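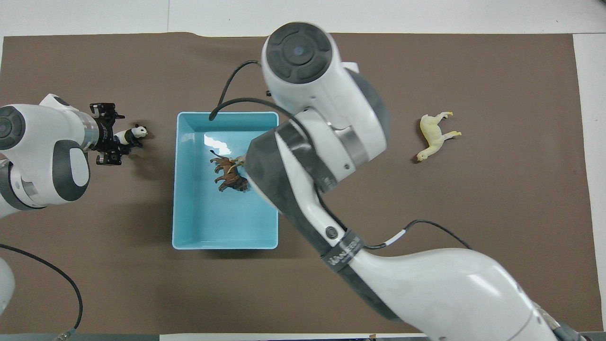
Figure 3. Figurine task, head view. One gripper holds the panda while the other arm reaches into the tray. A pale yellow figurine lies on the mat to the right.

4.2 Collection of Two-Arm Demonstrations

The demonstrations used in this study were collected at the Irnov laboratory on the two-arm station described in Section 3. Each demonstration, referred to below as an episode, begins with a written instruction and ends when the operator signals that the instruction has been carried out. Operators control both arms at the same time through the Malley interface, which passes hand motion to the arms and leaves the opening and closing of each gripper to a trigger. Joint positions, gripper commands and all camera streams are recorded at 30 samples per second with a shared clock.

The task family considered in this section concerns small animal figurines and a shallow blue tray. Instructions are of two types. In the first, figurines are moved from the mat into the tray; in the second, figurines are taken out of the tray and placed on the mat. The figurines were chosen for their uneven shapes. A horse can be grasped across the back, by the neck or by a leg, and each grasp changes the way the figure hangs and the height at which it must be released. Figures that overlap in the tray are harder still, as a grasp on one will often shift the other. In early trials operators tended to separate such figures before lifting them. We asked them to stop doing so unless a grasp had already failed, so that the recorded data would include direct grasps on crowded objects.

The arms share a narrow space above the tray, and much of the difficulty of the task comes from this fact. From the head view, an arm that is bent over the tray can hide its own gripper and part of the contents (Figure 3). A policy trained on that view alone must infer the state of the fingers from joint readings. The fixed view was added for this purpose.

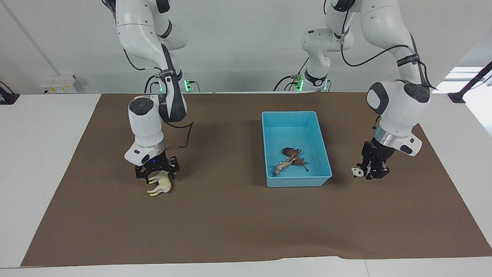 Figure 4. Figurine task, fixed view. Both grippers hold a figurine above the mat, and two horse figurines overlap in the tray.

The fixed view shows the space between the grippers and the mat more clearly (Figure 4), although daylight from the window reduces contrast along one side. We did not cover the window. Episodes were recorded from early morning until late afternoon, and the resulting change in light was retained as part of the data.

Between episodes, the operator resets the figurines by hand according to a layout drawn by the Trimaditz scheduler. The scheduler specifies which figurines start in the tray and which start on the mat. It does not specify pose. Operators were instructed to put figurines down without arranging them, and standing, lying and overlapping starts all occur in the set.

After review, 2,869 episodes were retained, representing 168 hours of station time including resets. Of these, 800 contain at least one failed grasp followed by a successful one. These episodes are marked in the release and were kept whole, with the failed attempt included. Episodes were rejected if a camera stream was incomplete, if the arms touched each other, or if the final layout did not match the instruction. Review was carried out by Hjørdis Sjögren and Halvard Dalen, working separately, and disagreements were settled by viewing the two streams side by side.

The training and test sets were divided by layout, so that no starting layout appears in both. The effect of removing either view at training time is reported in Section 5.1.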